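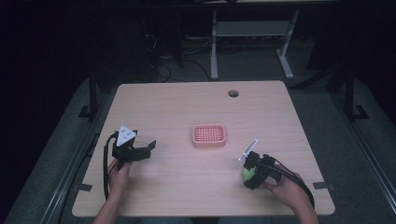 Hand-held grippers in use at a wooden table.

Job crafting

Job crafting is the name given to the small and often quite private changes that people make to their own work, so that it fits them a little better than the job they were first handed. It covers such things as swapping a task with a colleague, changing the order of the day, spending more time with the customers one likes and less on the reports one doesn't, or simply coming to think of the work in a different light. The changes are begun by the worker, and this is what sets job crafting apart from job design, where a manager or an outside adviser draws up the role and the worker steps into it.

Kinds of job crafting

Writers on the subject usually speak of task crafting, relational crafting and cognitive crafting, though in daily life the three run into one another a good deal. Task crafting is the easiest to spot. A warehouse clerk who is good with spreadsheets may slowly become the person who looks after the stock lists, while someone else takes over the telephone. Relational crafting has to do with the people one meets through work: a hospital porter might take the longer way round in order to chat with patients on a certain ward. Cognitive crafting leaves the tasks just as they were and changes the meaning a person finds in them, as when a school cook comes to see the job as looking after children who may not have had much breakfast.

Some writers add a fourth kind, to do with time and place, which took on more weight once working from home became common.

The Marulanda study

A much-quoted piece of work in this area is the Marulanda study, led by Loubna Soliman, which followed 795 employees at the furniture maker Tetska and the shipping office Sandberg. Those taking part kept a short weekly diary, and 121 of them were interviewed at length at the end. Soliman found that people in tightly planned jobs crafted nearly as much as those with a free hand, but did so in smaller ways and were much less likely to mention it to anyone. A packer at Tetska had been trading the first hour of the shift with a neighbour for over 5 years, and neither supervisor knew.

The study also noted that crafting tended to come in bursts, most often in September, when people came back from their summer break and looked at their desks with fresh eyes.

Criticism

Kevin Arboleda has argued that the idea can be used too cheerfully. In his view, a firm that invites its staff to craft their jobs may be asking them to put up with low pay or too much work, and to feel grateful for the chance. He points to the tool supplier Grindent, where a crafting scheme was brought in during a hiring freeze and dropped after 2 years. Staff there had mostly crafted by taking on the duties of people who had left – and were then held to the longer list.

There is also the matter of the tasks that get crafted away. Dull work still has to be done by somebody, and it often lands on the newest or quietest member of the team. Soliman accepted this point in her later writing, and suggested that crafting be talked over in groups, so that swaps are made in the open.

See also

Job design
Flexible working
Job rotation
Employee voice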